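**Textiles and Everyday Goods, Unit 7: Soft Bags and Their Construction**

Instructor: Abena Bonsu
Pellton Institute, Department of Applied Design

Students should read this handout before the October workshop and bring it to class.

### 1. Terms

A *soft bag* is any carrier that takes its shape mainly from its contents. The *body* is the main compartment. The *harness* comprises the straps and the points at which they join the body. A *seam allowance* is the strip of fabric between the stitch line and the cut edge.

### 2. Fabric weight and weave

Fabric weight is stated in grams per square meter. The two cloths in the Eshun sample book weigh 183 and 300 grams per square meter. The lighter cloth folds easily and is suited to linings and pockets. The heavier cloth holds a crease and resists rubbing, but it is harder to turn at corners.

Plain weave passes each crosswise yarn over one lengthwise yarn and under the next. Twill shifts this pattern by one yarn in each row, which produces a diagonal line. Students are expected to recognize both by eye and by touch.
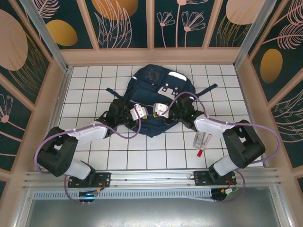
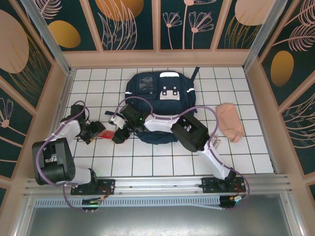
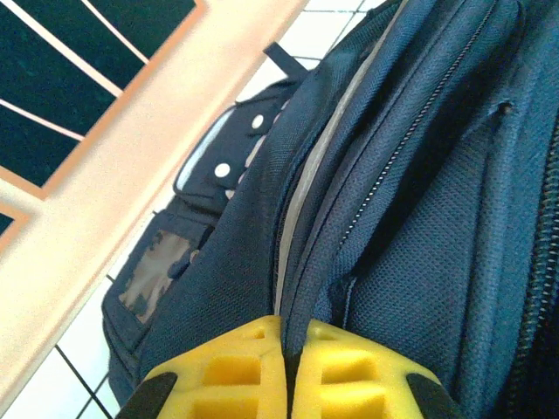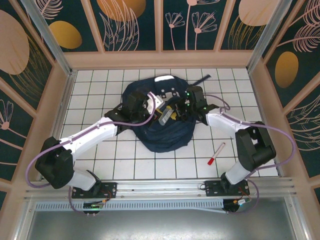 *Fig. 2. Navy backpack.*

### 3. Seams under load

Most failures occur where the harness meets the body. Common remedies include a box stitch, a bar tack, or a second layer of cloth behind the joint. A wider seam allowance also helps, provided that the edge is bound to prevent fraying.

Thread should be matched to the cloth. Thread that is much stronger than the fabric may cut through it under repeated strain.

### 4. Assigned work

1. Examine a bag of your own and draw its pattern pieces, marking the grain direction on each.
2. Identify two seams that carry load and state how each is reinforced.
3. Read the chapter on closures in the Esterus course reader.

Drawings are to be submitted on paper through the department office. Late work requires the written consent of the instructor. Sample books may be consulted in the Potumness Reading Room and may not be removed from it.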